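Grurnell Kitchen Study: Prep Work With a Robot Arm
Student project report, workplace studies course
March 21, 2025

1. Background

Grurnell is a catering kitchen that sends out cold lunches and salad boxes to offices and two schools. Vegetable prep has always been done by hand, in a morning shift that starts before the cooking shift comes in. In September the company began trying out a robot arm, supplied by Trastari, for part of the cutting. We wanted to find out what this changed for the people who do prep, and whether they thought the change was a good one.

We did not study the arm as a piece of engineering. Our questions were about hours, tasks and who gets asked when something has to be decided.

2. How we worked

We gave a short questionnaire to the prep and packing staff and got 42 back. We also sat in on shifts at the trial bench and read the daily log, which the staff call the Poven sheet after the software it is kept in. The log had 244 entries when we copied it. Most are one line long, and a few are only initials, so we could not use all of them.

3. The work at the bench

The arm holds an ordinary kitchen knife in a gripper and cuts on a bamboo board. Tomatoes were the item the staff had most to say about. They are soft, they vary in size, and people who cut them every day have firm ideas about when a piece is good enough for a salad box. 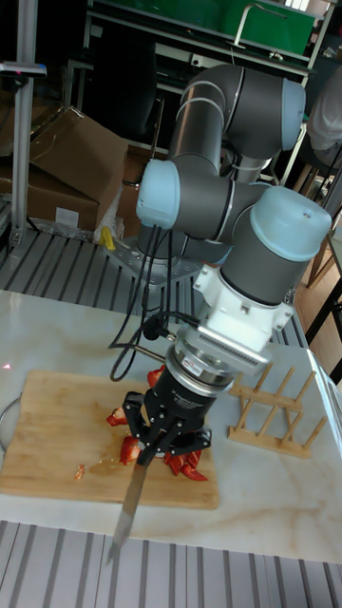
4. What changed for the staff

The largest change is in what the prep staff do with the first part of the shift. Before the trial they cut. Now one person on each shift is assigned to the bench and brings produce, checks pieces and clears the board — a job that had no name at first and is now written on the rota as "bench."

Opinions on this job were mixed. Several people said their wrists and shoulders felt better at the end of the week. Others found it dull, and two wrote that they felt they were waiting on a machine. Those with the longest service were more likely to say that they missed cutting.

Pay did not change. Some staff thought it should have, as the bench person also fills in the log and decides when to stop the arm. We think this is a fair point, and the company had not answered it when we finished.

Peppers raised a different question. The core and seeds have to be kept apart from the pieces that go in the boxes, and sorting them is counted as bench work, even though it used to be part of cutting.

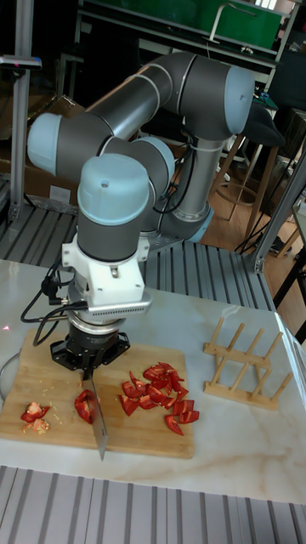

Who decides whether the cut pieces are good enough to use?

The person on bench duty decides. The shift lead can be asked, but according to the log this was rare after the first few weeks.

5. Limits

We looked at one kitchen and one trial. The packing staff answered the same questions as the prep staff, which was a mistake on our part, because several questions did not apply to them. We had planned a comparison with the Tipoki site, where prep is still done by hand, but could not arrange visits in time.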